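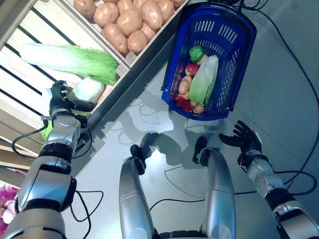
How long will napa cabbage and potatoes keep in an unheated back room?

Posted by Olumide Lawal, Busville
March 2024

We moved last fall and now have an enclosed back room on the north side of the house. It has a concrete floor, one small window, and no heat. I put a thermometer out there in November and it read 41 degrees most mornings, a little higher on sunny afternoons. It dropped near freezing on the coldest nights but nothing out there froze.

I would like to start buying cabbage and potatoes in larger amounts, because the store in town is expensive and the farm stand out on the Idula road sells by the case. There are only two of us, so whatever I buy has to last. I have kept regular green cabbage in the refrigerator for a long time with no trouble, but I have never tried to store napa. The last one I bought went limp in the crisper drawer in less than two weeks. It was cut, if that matters.

What I want to know:

Will whole napa keep for a month or more in a room like this, or should I plan on using it up fast?

Can the potatoes and the cabbage share the same shelves, or do they need to be apart?

Do I wash anything first? My mother washed everything the minute it came in the house, and my wife says that is wrong.

I don't have room for a second refrigerator and don't want to dig a root cellar. The shelves are already built. They are plain boards with gaps between them.

pundow_gardener

Whole napa keeps a good deal better than cut. At 41 it is a bit warm but you should get three or four weeks, and more if you catch a cold stretch. The best temperature is just above freezing, 32 to 35, and in a refrigerator that cold I have had heads go two months. You lose some outer leaves but the inside stays fine.

How I do it:

Pick heavy heads with tight tops. Light ones are mostly air and dry out first.

Leave the outer leaves on, even the ugly ones. They protect the rest. Pull them off when you are ready to cook.

Don't wash. Your wife is right on this one. Water sits down between the leaves and you get brown slime at the base. If the heads come in wet, let them dry on a towel overnight.

Wrap each head in newspaper or plain packing paper. When the paper gets damp, change it. I check mine once a week.

Stand them up on the root end if your shelf is tall enough. I learned that from a neighbor who grew up making kimchi. Lying down is all right too, but turn them when you check them so one side isn't always carrying the weight.

Once a head is cut it goes in the refrigerator in a bag. Don't put it back on the shelf. Take leaves from the outside instead of cutting across the head and it will hold longer.

Little black specks on the white part of the leaf are normal, by the way. People throw out good cabbage over that. It can come from the way it was grown or from storage, and it doesn't hurt you. Soft spots or a sour smell are different, and those heads should go.

For potatoes, 41 is fine. I would go a little warmer if you fry them, say 45 to 50, because colder than that they turn sweet and brown too fast in the pan. For boiling or mashing you won't notice much. They have to be in the dark. Cover that window or put a blanket over the crate, one that lets air through. Green potatoes are bitter and the green parts should not be eaten. No washing there either, just brush the dirt off.

Same room is OK. I wouldn't pile one on top of the other. The cabbage wants more damp than the potatoes do, and one rotten potato will stink up everything near it. Keep apples somewhere else entirely. They give off a gas that yellows the cabbage.

Olatunji8

Just buy less at a time. We tried the case thing and ended up giving half of it to my sister. If you do end up with too much napa you can salt it and make kimchi or kraut and then it doesn't matter how cold your room is, put the jars in the fridge.

Potatoes are easy. Keep onions away from them.

mrs_h_373

I agree with most of the long answer, but I would watch the freezing nights more closely. A napa that freezes hard turns to mush when it thaws, and potatoes go black and watery inside. Concrete floors get colder than the air up at eye level, so hang your thermometer at the height of the lowest shelf you plan to use. Mine read several degrees lower there than by the door.

When a hard freeze is coming I move the potatoes to the hall closet for the night and throw an old quilt over the cabbage. It takes five minutes.

Also, a room that is good in November may be no good now. With spring coming, yours will probably warm up before you finish a case. I would get two or three heads this time, write the date on the paper, and see how they do. Save the case for late fall.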